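## 3. Setting up your first online race

Welcome to the fun part! Once Zallent is installed and your wheel or pad is plugged in, you're a few minutes away from lining up on the grid at Flovstead, and it's a cracking circuit to learn on.

1. From the main menu, choose **Race**, then **Online**.
2. Sign in with your Clenum account. If you haven't got one, press **Create** and follow the prompts.
3. Pick a lobby. Green lobbies are open to everyone; amber ones need a clean licence.
4. Choose your car. The Vilela 22 is wonderfully forgiving under braking and a joy through fast corners.
5. Press **Ready**. The race starts when every driver has done the same.

**Note:** You can change tyres and fuel load right up to the moment you press Ready. After that your set-up is locked until the flag drops.

If you're using pedals, calibrate them before you join. Go to **Options > Controls > Pedals**, press each one all the way down and let it come back up slowly.
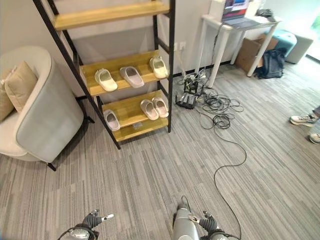 Repeat this 3 times per pedal, then press **Save**. The bars on screen should fill smoothly from left to right. If one jumps or sticks, raise the dead zone a notch and try again (the brake is usually the fussy one).

**Caution:** Don't unplug the wheel while force feedback is on. Pause the game and switch it off first.

### Connection problems

- **Error 134:** the lobby filled up while you were joining. Pick another.
- **Error 477:** your game version is out of date. Restart Zallent and let the update finish.

Practice laps work offline too, so you can keep chasing that perfect lap while the update downloads!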